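Himside Press Adds Reference Volume on Surface Chemistry of Porous Solids

LILLOW, April. Himside Press has released a new reference volume on gas adsorption in porous solids, the latest title in its Pelari Series in Physical Chemistry. The book runs to 787 pages and is available in hardcover and as an e-book.

The volume covers the measurement and interpretation of adsorption data for zeolites, activated carbons, silica gels and metal-organic frameworks. It is written for graduate students and working chemists who need to choose a method, run it and report the result in a form that other laboratories can check.

Opening chapters deal with the thermodynamics of the gas-solid interface and the common isotherm models. Later chapters take up volumetric and gravimetric techniques, calorimetry, pore size analysis and the treatment of gas mixtures. Each chapter ends with a short list of common errors and the corrections that apply to them. 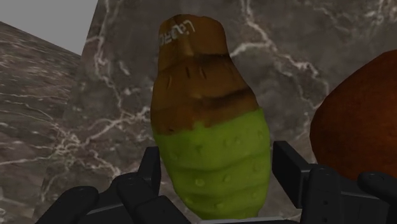 The text has 47 chapters grouped into five parts. Part four, the longest, is given over to molecular simulation of adsorption and includes worked input files for Monte Carlo calculations. Readers can download the files from the publisher's website without buying the book.

An appendix brings together isotherm data for 176 adsorbent and gas pairs. The data were taken from published work and converted to a common set of units. Sources are given for every entry, and entries where two laboratories disagree are marked with a dagger. The data tables will be revised online once a year. Print copies will not be updated between editions.

The book replaces an earlier Himside title on the same subject, which has been out of print for several years. The chapters on mercury porosimetry and on low-pressure nitrogen measurements were kept and rewritten. Everything on metal-organic frameworks is new, as are the chapters on water vapor and on breakthrough curves.
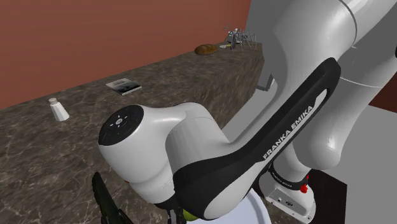

A thin book or magazine on a marble counter beside a robot arm

Publication was supported in part by the Rahimi Fund for Chemical Reference Works, which pays for indexing and for the redrawing of figures. The fund has no role in the selection of authors or in peer review.

Libraries that hold a standing order for the series will receive the volume automatically. Other libraries can order through their usual supplier. Site licenses for the e-book cover up to 500 users, and larger institutions should contact the sales office for terms. Individual chapters are sold separately in PDF form.

Instructors who are considering the book for a graduate course may request an inspection copy. Requests should state the course title and the expected enrollment. Solutions to the end-of-part problems are sent only to confirmed instructors.

Review copies are available to journals and society newsletters on request.

About Himside Press

Himside Press publishes reference works, textbooks and conference proceedings in chemistry and materials science. Its offices are in Lillow.

Contact: Press Office, Himside Press, Lillow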